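Print this page | E-mail this page

Finishing Technician, Surface Preparation and Masking
Kaststead Coatings, Plilleck site
Two positions, full time

Kaststead applies decorative and protective coatings to interior panels, cabinet fronts and display fixtures. The Plilleck site handles short runs and sample work, from single test panels to batches for a complete shop interior. We are filling two permanent positions in the preparation room, which supplies both spray booths and the hand-finishing benches.

Purpose of the job

The finishing technician receives bare or primed panels, brings the surface to the specified condition, masks the areas that are to stay uncoated, and passes the work to the booth with a completed job card. After curing, the technician removes the masking, inspects the edges and records any defects. The position reports to Sze-wing Yuen, preparation room lead.

Main duties

- Inspect incoming panels for dents, grain lift, old adhesive and contamination, and mark rejects on the job card.
- Sand by hand and by orbital sander through the grit sequence given on the work order.
- Clean surfaces with the approved wipe and solvent, and observe the flash-off time before taping.
- Lay out masking from a dimensioned drawing, using a steel rule, square and marking pencil.
- Remove tape at the correct stage of cure, at a low and even angle, and touch up bleed or lifted edges.
- Measure film thickness on control panels and enter the readings in the batch log.
- Keep the bench, racks and extraction filters in working order.

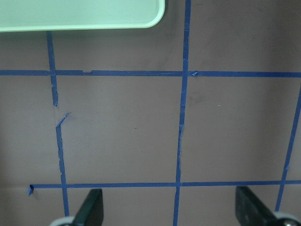 Layout accuracy is assessed during the practical test and again at the end of the trial period. Applicants should understand the difference between a rough layout and a finished mask. Blue painter's tape run freehand in a grid, with lines that lean a little and cells that are only roughly equal, is acceptable for dividing a surface into working areas or for comparing sample shades. It is not acceptable as a paint edge on customer work. For finished masks, lines are set from a measured datum, tape is burnished along the paint side only, and crossings are trimmed so that no raised step is left for coating to collect against. New staff are trained in the site method for crossings and inside corners, so prior experience of it is not needed.

Requirements

- Two years of paid work in painting, cabinet finishing, sign making, auto body preparation or a similar trade.
- Ability to read a dimensioned drawing and to work in both inches and millimeters.
- Normal color vision, confirmed by a screening test at the interview.
- Ability to stand for most of a shift and to lift panels with a partner or a vacuum lifter.
- Willingness to wear a fitted respirator. Facial hair that breaks the mask seal is not permitted in the preparation room or the booths.
- Written English sufficient for job cards and batch logs.

Useful but not required

- Experience with two-part polyurethane or water-based lacquers.
- Experience with the Stona film gauge or a comparable instrument.
- A forklift permit.

Hours and terms

The preparation room works an early shift and a late shift, rotating weekly. Overtime is offered before large deliveries and is paid at the posted overtime rate. Respirators, gloves, coveralls and safety footwear are supplied. The trial period is three months, followed by a review with the room lead. Trainees complete 16 hours of paid instruction in solvent handling and waste separation before they work unsupervised.

Selection

Shortlisted applicants attend one visit, made up of an interview and a bench test. The test piece is a primed panel that must be sanded, cleaned and masked to a drawing. All tools and materials are provided. Speed is noted but carries less weight than edge quality and the condition of the bench at the end. Travel costs within the county are repaid against receipts.

How to apply

Send a resume and a short letter stating which materials you have worked with and in what setting. Photographs of finished work may be attached - please name the coating used and your own part in the job. Applications go to Cheng-en Chou, Personnel Office, Kaststead Coatings, Wan Building, Plilleck, and must arrive by October 31, 2025. Both positions start in December. Applications received after the closing date are held on file only if the applicant asks for this in writing.

Print this page | E-mail this page

Contact | Copyright Kaststead Coatings | Back to top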